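### 3.2 Storage habits and sponge replacement

Households in the Marnano survey were asked where they kept their dish sponges between uses and how often they replaced them. Of the 454 households contacted, 152 returned a complete diary covering the month of September. The diary had one line per day and a separate box for purchases.

Most diaries named one of three places: the edge of the sink, a closed cabinet, or an open rack. Households that used a closed cabinet reported odor more often than the others, and they also replaced their sponges sooner. The difference remained when household size was taken into account.
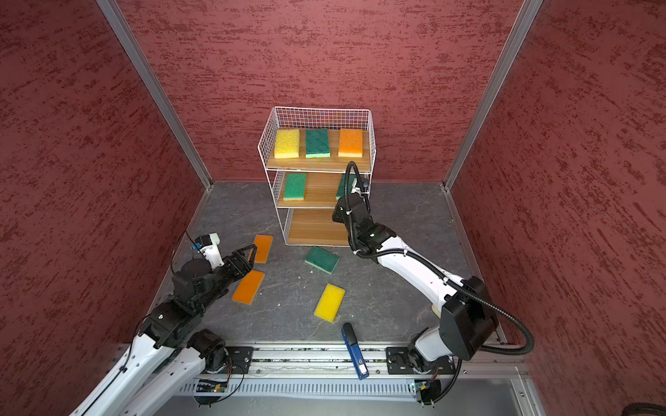
**Figure 4.** Sponges on an open wire shelf unit.

Replacement was rarely tied to a fixed schedule. Respondents mentioned smell first, then loss of shape, then color. Several households assigned colors to tasks, and for them a set like the yellow, green and orange sponges on the top shelf in Figure 4 would cover dishes, counters and the stove. These households kept each sponge for a median of 18 days, against 9 days for households that used one sponge for everything. Total spending was nearly the same in both groups - a longer life per sponge was offset by having more of them in use.

Wear on the abrasive side was recorded separately. It was given as the reason for replacement mainly by households that cooked with cast iron or used the same sponge on bathroom tile. Diaries from the Jaltis district, where the water is hard, mentioned scale on the abrasive layer, but there were too few of them to treat as a group.

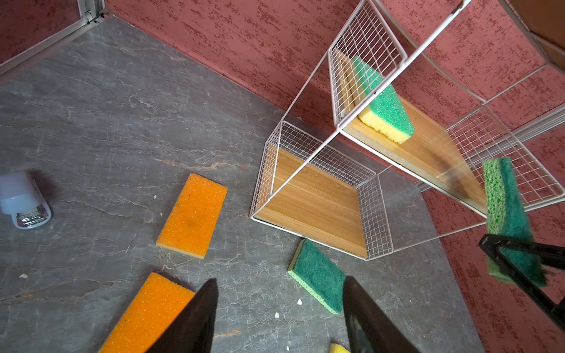 Geert Dekker, commenting on a draft of this section, objected that the diaries record when a sponge was replaced and leave open whether it needed replacing. He suggested that bulk packs lead people to discard sponges early, and that pack size should have been asked for. We agree that this is a gap. The purchase box asked only for the date and the price, so pack size can't be recovered from the present data. A revised form with a line for pack size is given in Appendix B.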